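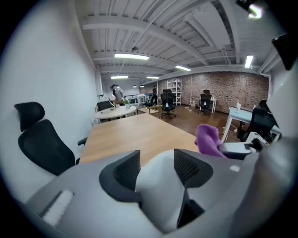
From: Estíbaliz Collado
To: Sedstead allotments list
Date: Thursday, December 23, 2021
Subject: Re: Re: Moon planting for next year

Friederike Lindemann wrote:

> Several of us at the Zellham end have been sowing by the moon since
> the spring and the results speak for themselves. My beans went in on a
> waxing moon and I was giving them away by August. Garlic went in on a
> waning one and is already well up. I would like us to print the lunar
> dates on the site calendar next to the frost dates, so that new
> plot holders can follow them from the start. The booklet from Calimlim
> is very clear and costs less than a bag of compost.

Friederike, I had some of your beans and they were very good. I'm still not having this.

Everyone was giving beans away in August. I was, and I sowed mine on whichever Saturday it stopped raining. The man on plot 38 was, and as far as I could tell he threw his over the fence and hoped. It was a bean year. If the moon did it, it did it for all of us whatever the date, and then what is the booklet for?

The garlic I'd put down to your soil. The Zellham end has had horse muck on it every winter for as long as I've been a member, and the top end gets whatever is left in the trailer.

I did read the booklet, by the way. It says root crops go in when the moon is waning because the "pull" is downwards. Two pages later it says to lift potatoes in the same week for the same reason. I read that bit twice. It also has seven kinds of day, some of which overlap, so if a row fails you can always find one you got wrong.

If people want to try it properly, fine. Take two rows side by side, same seed, same muck, one sown by the booklet and one a week off. Get somebody who doesn't know which is which to weigh the crop. I'll lend a bed for it. One summer won't settle much but it would be more than we've got now.

What I don't want is the dates printed beside the frost dates as though they were the same sort of thing. The frost dates come from the notebook in the Skesell hut, and people wrote those down on the morning they lost their courgettes.

Also, can whoever has the long hose please bring it back.

Estíbaliz

Comments (3)

topend_digger
Agree about the muck. Has been unfair for years.

Marrow Fan
My gran planted by the moon and had lovely carrots. She also watered them every night, mind.

plot holder, Zellham side
Hose is behind the water butt, has been since October.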